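Jorura tabletop set: README and house rules

Last touched 3 August 2018

Hi! I look after the Jorura set, and I wrote this file so you don't have to dig through my notes. It holds 2851 episodes of two-arm kitchen work: mugs, plates, a mug tree, a dish rack, a toaster oven, toy-sized chores. Of those, 1815 passed review under the Otham checklist (version 8) and sit in the folder called clean. The rest are in the folder called raw, and please read the review column before you train on them.

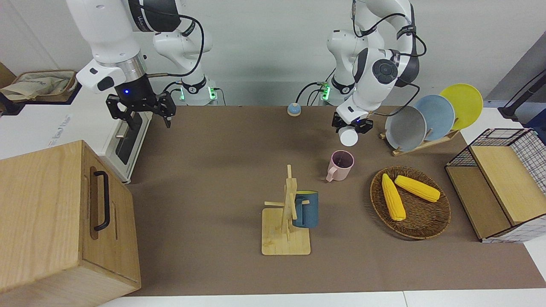
My first rule is simple: nobody reaches over the mat while either arm is powered. Want to move a mug? Stop both arms, say so out loud, then reach. I'm a bit of a bore on this one and I plan to stay that way.

Second rule — one arm moves into a shared spot at a time. The operator calls "left in" or "right in" and the other arm waits. If both go in together, flag the episode as shared, even if nothing touched. 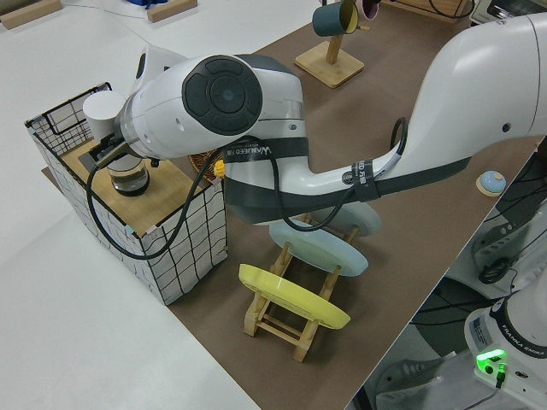

Cables get checked before every session. Look for slack that could catch on a rack or a handle, run each joint slowly through its range, and redo any strap that has slid. Write it in the Cikix log, with your initials please!

Labels: left and right always mean the robot's left and right, never yours. I had to fix 109 episodes where people (me included) mixed that up. 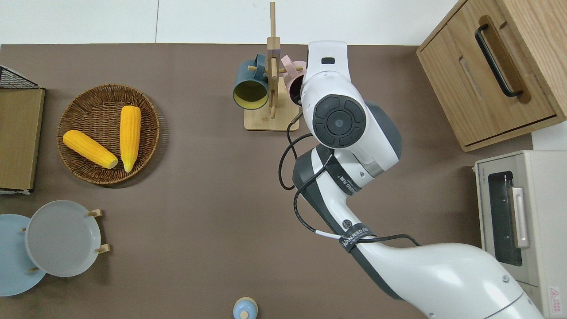 Drops and near misses stay in. Mark them, don't delete them, and don't trim the ending to make it look nicer. If you had to hit the stop, put down why in plain words.

The license text is in the Jaunzems folder. Found a bad label? Open an issue with the episode number and I'll fix it in the next release.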